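Mottram Harbor Ice and Winter Navigation – Frequently Asked Questions

When does the harbor usually close to small craft?
The inner basin is closed once sheet ice reaches the Cavside breakwater, most often in February. The outer channel stays open unless the harbor office posts a notice at the Tollo landing.

How thick does the ice get?
Up to 32 inches has been recorded at the head of the basin. Ice near the channel is thinner and moves with the tide.

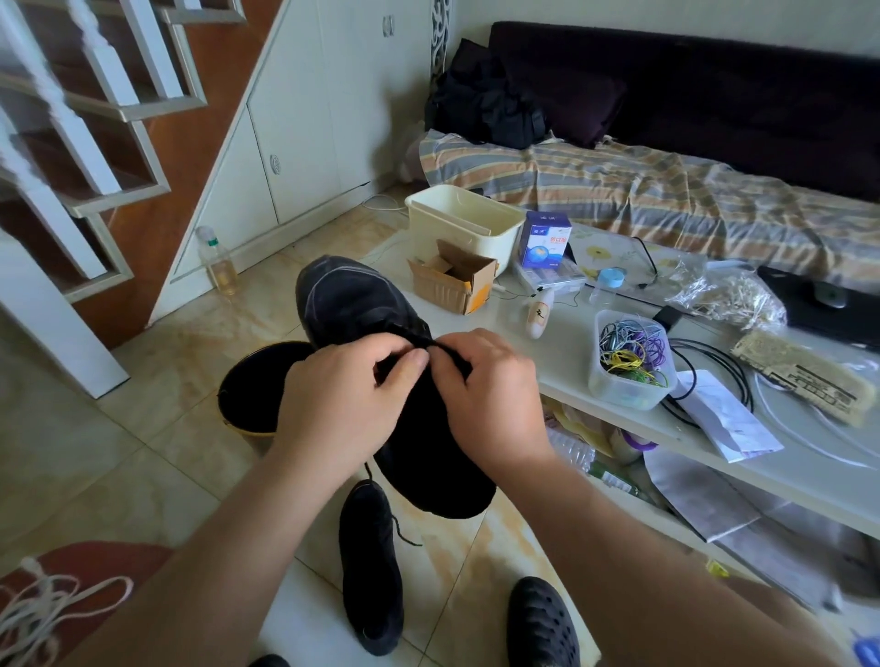

Vodport skippers have reported that the channel edge breaks up first on an ebb tide, and they ask that skiffs stay off it until slack water. The harbor office follows the same practice.

Can I leave my boat on its mooring?
Only at the 29 moorings outside the breakwater. Boats inside must be hauled or moved to a slip with a bubbler. Chafing gear is required on all winter pennants.
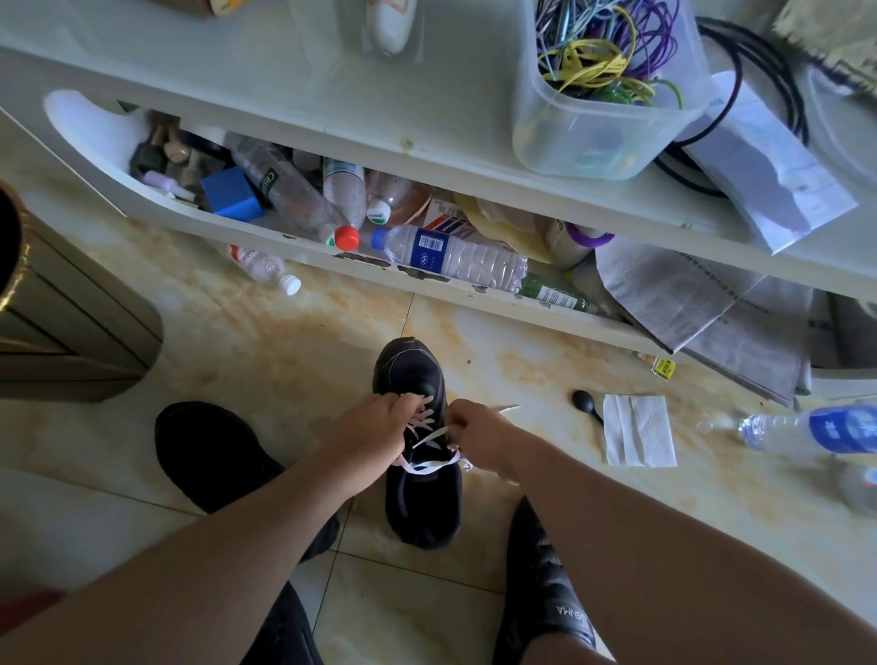
Lacing up, black sneaker with white laces.

Does the ferry run in ice?
The Tollo ferry runs in broken ice up to five inches thick. Beyond that, trips are canceled day by day – the decision is posted by 6 a.m.

Are the channel markers reliable in winter?

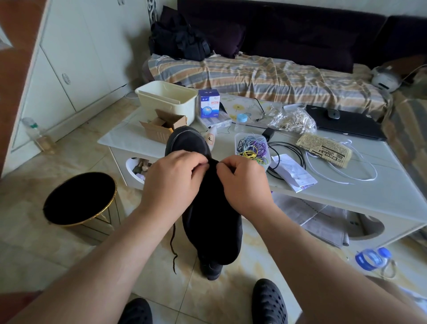
Lighted buoys are replaced with unlighted ice buoys, which may be dragged off station or pulled under by moving ice. Positions are checked each Thursday, weather permitting. Report a missing marker to the harbor office on channel 9.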